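Stendby Hand Gripper: Gallery

Stendby is a hand-held gripper tool made by Welthorpe. You hold it, you close the fingers on something, and a small camera looks down past the pads while you do it. We have had one on loan at the Vorkalton workshop for 9 weeks and have used it nearly every working day. The gallery goes with the written review by Nayara Sampaio, which covers the software and the recording side. The notes on this page are only about the hardware.

The kit came in one box with the tool, two pairs of finger pads, a bag of screws, a hex key and a folded instruction sheet. List price is $470. Shipping is extra and depends on where you are. A replacement pair of pads costs less than we expected, and we ordered one early on.

Camera view, fingers open 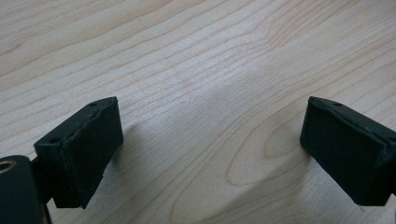
Page last changed: February 17, 2018

Both finger pads wide open over a wood tabletop, nothing between them. The pads are matte black with a raised lip along the top edge, and the camera is set so that they stay low in the picture and most of the middle is left free for the work. If you are used to a camera mounted off to one side, this takes an hour or so to get used to.

Notes on the pads: each has a small round hole in its upper surface. The black finish picks up pale dust and small scuffs, mostly along the edges. We wipe ours with a dry cloth. Welthorpe says not to use solvent on them, and we have not tried it.

The silvery ring at the far left is a threaded insert in the black mount. We like to see metal threads in a tool at this price. Our older Lockwood unit has screws that go straight into the plastic, and two of those holes stripped in December.

Lighting: overhead light on a pale table gives a bright patch in the middle, and the pads throw soft shadows next to them. For small or shiny parts we lay down a gray felt mat. For most other things the bare table is fine. We left the camera exposure on its default setting.

Notes from use

Grip. Good on boxes, bottles and tool handles. Thin flat things such as washers and cards have to be slid to the edge of the table first. Fabric is hit or miss.

Weight. Fine for a half-hour session. After that we swap hands or swap people. The handle is a little thick for small hands, and there is no smaller one on offer at the moment.

Changing pads. It took us 7 minutes the first time with the sheet open on the bench. Do not overtighten the screws. The sheet does not give a torque figure, so we go finger tight plus a quarter turn.

Cable. It comes out of the back of the handle and is on the short side. We added an extension and clipped it to the sleeve.

Instructions. The sheet has 6 steps and one of them refers to a part that has since been renamed. Welthorpe answered our email about it the next morning and sent a corrected copy.

Who it suits

Small teams that want to record hand demonstrations for a robot arm and would like to buy the tool ready made. If you already print your own parts, the price is harder to justify, though the spare pads are worth a look. The Lockwood is cheaper and lighter, but its fingers have more side play and we have stopped using it for anything small.

Questions about the loan unit can go to Nayara Sampaio at the Vorkalton front desk. The unit goes back when the review period ends, and pages for the spare pads and the handle will be added to the gallery before then.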